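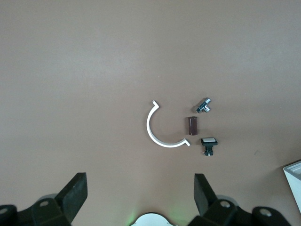
Wednesday, notebook, glue trials

Picked up at 9 from where Carmela left off. Her note says the second batch of hide glue was cooked too long and went thin, so I threw it out and soaked fresh granules in cold water. Put the pot on at 11 and kept it at the low mark. Colour is paler than the last lot from Kramer. Smells the same.

Joints for the Gorstead chair

Back rail: both old tenons cleaned up with warm water and a stiff brush. Left one has a split along the grain, maybe from a nail somebody put in years ago. Ran glue into it with a thin blade and clamped it by itself. Not to be touched before tomorrow.

Seat rails: dry fit is fine on three corners. Front right is loose. Tried a shaving of maple on the cheek, too fat, planed it down, still a bit proud. Will try again when the light is better.

Open time

Pine offcuts, one brushed coat on each face, 12 minutes on the bench before closing. Joint slid around and then grabbed, but the squeeze-out was stringy and I would not trust it. Did the same with the faces warmed over the heater first and got much better squeeze-out. Chibuzor reckons we should warm everything from now until spring and I agree. The shop was cold all morning.

Clamps stay on for 30 hours, same as the Provville table, so the results can be compared.

Sandpaper

Down to the last few sheets of the fine stuff. Chibuzor wants to go to 2000 on the test panel before the shellac, and 3000 after. I think 3000 is wasted on a chair that will live in a kitchen, but there is a part sheet in the drawer and he can have it.

Other

Pivasville order still has not come. Phoned, left a message.

Carmela: the grey lid does not fit the new pot, use the tin one.

Need more granules before the end of November. Over half the bag is gone.

Tomorrow: unclamp the split tenon, refit front right corner, break the first pair of pine joints and write down where they let go.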